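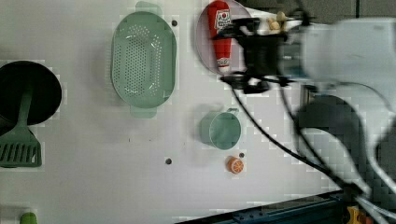
Pan, spatula and colander on the white table.

Ticket: exhibitor login, Trareo rare book fair
Opened 2018-02-01
Status: waiting on Vernari

Dealer at stand 6 can't upload the catalog. The file has 200 lots and stops at the map section with "field too long." Split it into 2 files, same error. Cleared the binding notes on 4 lots and the first file went through. Second still fails. Asked Vernari to raise the limit on the notes field.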